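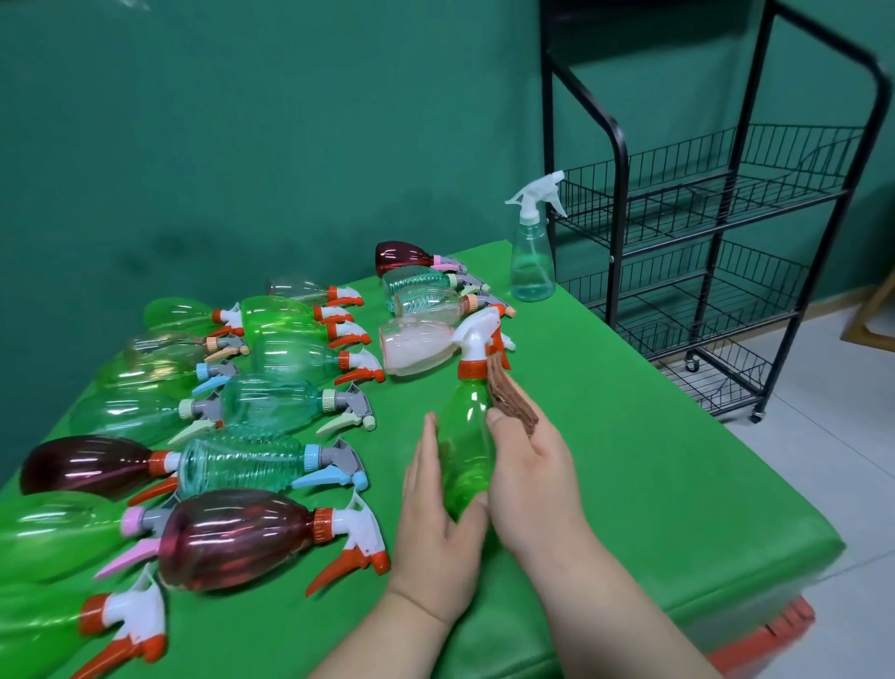

Gilles Royer would like people to stop throwing away the trigger when the bottle is finished. The head is the part with the spring in it, he told the meeting in Erberg, and it will usually outlast three or four bottles if it gets a rinse in warm water now and then.

His remark set the tone for the opening of the refill counter at the Treto hall in Erberg on 23/03/2024. The counter lets residents bring in empty spray bottles, swap a worn trigger head for a sound one, and fill up with one of four household cleaners sold by the measure. It is run by Osanico, a small cleaning supply shop that has traded on Leclerc Street for 16 years.

The shop began asking customers for their empties in February. Bottles could be left in a crate by the door, with or without the trigger, as long as they had held a household cleaner or plain water. Anything that had contained weedkiller, paint stripper or oven cleaner was refused, and that rule stays in place at the hall.

By the end of the month the crate had been emptied 7 times. The bottles came in green, teal, dark red and clear plastic, with caps and levers in nearly as many colors, and sorting them by color proved to be a waste of an afternoon. What matters is the thread on the neck. Two bottles that look alike may not take the same head, and a head that is slightly too wide will go on, seem tight and then leak down the wrist at the first squeeze.

Osanico now tries each head on its bottle with water before it goes out. A bottle passes if it sprays within a few pulls, holds its spray when tilted, and leaves no drip at the collar after being laid on its side. Heads that fail are taken apart for their springs and tubes. Bottles that fail are usually split along the seam at the base, and those go to plastic recycling.

The four cleaners on offer are a general surface spray, a glass spray, a bathroom descaler and an unscented one for kitchens. A refill costs 60 cents less than the same amount bought in a new bottle at the shop. A tested bottle with its head costs a dollar for anyone who comes without one.

Each refill gets a paper label with the name of the product and the date. Customers are asked not to peel it off or to use the bottle for anything else. The descaler is filled only into bottles that the shop supplies, and the old label has to be off completely before a bottle is filled with any of the other three.

Questions at the opening were mostly practical. One resident wanted to know if the glass spray could be used on a car windshield, and was told yes on the outside, but to wipe it dry before driving. Another asked about the long tube inside the bottle, which often ends up too short when a head is moved to a taller bottle. The counter keeps spare tubing and will cut a piece to length at no charge. It should reach the bottom corner on the nozzle side, where the last of the liquid collects when the bottle is tipped forward.

There was also some discussion of clogged nozzles. Royer's method is to take off the head, stand it in a cup of warm white vinegar overnight, and pump clean water through it in the morning until the smell has gone. Vinegar should never be used on a head that has just come off a bottle of bleach. Bleach bottles are not accepted at the counter at all, rinsed or otherwise.

The hall has given over one long table and a storage closet to the project through the end of the summer. If it draws enough people, Osanico hopes to add dish soap and laundry liquid, both of which need larger containers and a pump that the shop does not yet own.

The counter is open twice a month, from 4 p.m. to 7 p.m., with dates posted on the door of the hall and in the shop window. Bottles should be rinsed and drained before they are brought in. Empties can still be left at the shop during normal hours, and loose trigger heads are welcome in any color.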